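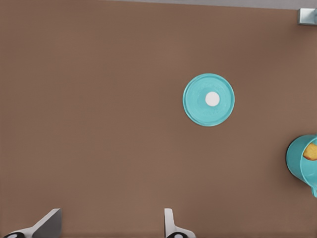
Can it do the dishes yet? April 1, 2026, and no, this isn't a joke item

Short answer, sort of. Longer answer below, typed fast between two meetings so forgive me.

Spent the morning with Thảo Phí at Rillbridge going through their chore runs. All simulated for now. Table, a cup, a flat teal disc, two-finger gripper, go. The kind of thing a four year old does while complaining. Rillbridge has run 1,294 attempts at clearing a table since November and Thảo let me scroll through as many as I liked, good ones and bad.

What works: cups. Cups have sides and a rim, so there's something to grab. Give the arm a cup standing on its own and it mostly gets it where it's going.

What doesn't: anything flat. Lids, saucers, a plate lying face-up. Fingers come down either side, close, slide off the rim, try again. Out of 600 tries at flat stuff the arm got a clean lift on 183. Thảo was cheerful about this. Last fall it was a lot worse, apparently. The trick they're working on is pushing the thing to the edge of the table first and pinching it there – same as you'd do with a coin. Clever when it lands. When it doesn't the plate goes over the side, and in a simulator that costs you nothing, in my kitchen it costs me a plate.

Also food. Leftovers in a cup, crusts, whatever. The arm doesn't know if that's trash or lunch. Neither do I half the time with my kids but I can ask.

Shop floor is a diferent story. Josefina Domínguez runs packing at Sumudex and has had 3 arms on the line for a while. Same tray, same spot, all shift long. "They're fine. They're great, until somebody changes the tray." Then it's a half day of fiddling and people pack by hand. She'd take more of them tomorrow for the boring stations. Wouldn't put one on returns, where every box is a surprise. I asked about having one at home and she just laughed at me.

That's my read too. Fixed job, fixed parts, yes. A table after breakfast, not yet. The gap is smaller than when I last wrote about this, mostly thanks to cups.

Other bits – Lâm has a towel folding demo coming, I've been promised a seat and will report back. Rotness still quiet on price for the countertop arm, I've emailed twice. If you've got a robot doing real work in a real house (vacuums dont count, sorry) write in, I want to hear how it handles lids.

More next issue.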